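Carrasco Builders Forum > Learning and Data > Collecting examples

Thread: Shelf restocking set, do we keep the messy episodes?

ifigueroa
Posted 2023-09-14
Hello all. I am collecting demonstrations for a shelf task with plush toys and boxes. The policy must take one item from a shelf and put it on another shelf of the same rack. I have 1,500 episodes now and the plan says 2,920 before we train the bigger model.

My question is about which episodes to keep. Until last month we reset the rack to one of 9 fixed layouts before each episode. It is clean, and the small policy learned it well. But when my colleague put the toys back in her own way, the success went down very much. So I started to let the operators leave the rack as it is after each episode and continue from there. The result is more natural, but also there are episodes where the operator hesitates, or touches a neighbor item, or needs two tries for the grasp.

Do you delete those? Do you cut the hesitation? I read different advice in different places and I would like to hear from people who did it with their own hands.

gallardo_s
I delete them. A behavior cloning model copies what it sees. If the operator waits two seconds above the box, then the robot will wait two seconds above the box, and sometimes it will wait forever. We had exactly this problem in Ulska with a drawer task. After we removed the episodes with long pauses, the freezing was gone.

For the layouts I would keep the fixed ones and only add more of them. With random layouts you don't know what you have covered.

petchrat
I don't agree with deleting everything. A second try is a recovery, and recovery is the thing that is missing in most sets. If all your grasps succeed the first time, the policy never sees the state "fingers closed and toy still on the shelf". Then at test time it goes there by itself and has no idea.

What I do is mark each episode with one of three labels: clean, recovered, bad. Bad means that an item fell on the floor or the operator gave up. Only bad is taken out. Pauses I trim with a script, everything where the arm moves less than a small threshold for longer than half a second. Be careful near the grasp, because there the arm is still but the fingers are moving. My first version of the script cut away the closing of the gripper in 500 episodes and I needed a week to understand why the training was so bad.

gallardo_s
Ok, recovery I can accept, if it is labeled. But hesitation and recovery are not the same, and operators who are tired produce mostly the first one.

ifigueroa
Thank you both. The labels are a good idea, I will add a key for it on the pedal box so that the operator does it directly after the episode. Now we write it in a spreadsheet and people forget.

blozano
Sorry to enter with a different question, but how full are your shelves? I ask because in the Candance set (our internal name, you will not find it) we had one toy per shelf and plenty of space, and nothing of that transferred to a crowded shelf. The approach direction is completely different when the objects touch each other.

ifigueroa
Crowded on some levels and free on others. I attach a view from head height.

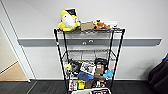 The rack with plush toys and boxes, middle shelf free.

The lower levels are the difficult ones for the operators. The top one is easy to see and easy to reach. I want the share of starts from the lower shelves to be bigger, but the operators choose the top when I don't give them an instruction.

blozano
Then give them the instruction :) We printed cards with the item and the source shelf, and the operator takes the next card. It was boring for them but the balance became good. With a light blue plush and another blue item, plush or fabric, on the same shelf I would also write the card carefully. If you say only "blue toy" and you condition on language, you will teach the model that both answers are right.

egoico
One thing to check: the wire grid. You can see the wall through the free shelf, so a depth camera may give you nonsense there, and the put-down height is then wrong. In Zullville we took the shelf height from calibration and ignored the depth for the placing part. With RGB only you have less of this problem, but please try it with different light.

gallardo_s
+1 for the grid. Also soft toys can catch on the wire when you pull them to the front. Lift first, then pull. Tell it to all operators the same way, or you will have two styles in the data and the model will make something in the middle.

petchrat
Two styles is fine if you use a diffusion policy or something similar that can hold both. With a plain regression loss I agree with Severino.

ifigueroa
It is a diffusion policy. But I will still ask for lift first, because the plush gets damaged. The cards I will print tomorrow, with starting shelf and full item name. I will write again when I have the comparison between clean only and clean plus recovered, probably not before February.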